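Rondero Tool Library Opens Its Doors for a Second Season

The Rondero Tool Library is back! After a winter of sorting, sharpening and a good deal of sweeping, the lending room on Vikach Street opened again in February, and the line on the first morning went out past the bakery. If you've ever needed a tile cutter for one afternoon and then had to find a place to keep it for the next ten years, this is very good news.

The idea is simple. Members borrow tools the way they borrow books, take them home for a week, and bring them back clean. The library started with 300 items, most of them out of local garages and basements, and the shelves have filled up wonderfully since then. There are hedge trimmers, pipe wrenches, a floor sander, two sewing machines and a cider press that was booked solid all last fall (the waiting list for this year is already open, so get in early).

New this season is a small parts section. Drill bits, sockets, sanding discs and spare blades used to live in a single drawer, and finding the right one could eat up half a lunch break. They now have their own shelf by the counter, sorted by size, and you can borrow them without taking out the tool they go with. 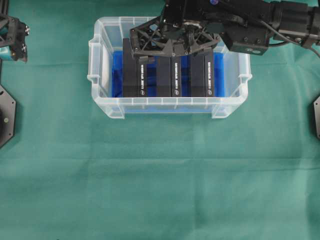 What does it cost to join? Membership is $19 a year for a household, and that covers everything on the shelves, with no extra charge per item.

The money for the new shelving came from the Haddadin Fund, a neighborhood fund that gave the library $2000 last year. Part of it also went to a proper workbench with a vise, and people have taken to it right away. Bike repairs, wobbly chairs, a birdhouse or two... it's a lovely thing to walk in on a wet afternoon and find the bench busy at both ends.

Repair evenings are coming back as well. They start at 6 p.m. and run until the lights go off at nine. Bring a lamp, a toaster or a pair of dull garden shears, and someone will help you open it up and have a look. There's no promise that it will work when you leave, but you'll know a lot more about toasters!

The library shares its building with the Gritari Community Garden, so seed swaps will be held in the same room through the spring. Gardeners can pick up a spade and a packet of beans in one trip.

To sign up, bring a photo ID and something with your address on it. The side entrance has a ramp, and loading is allowed in the alley for 15 minutes.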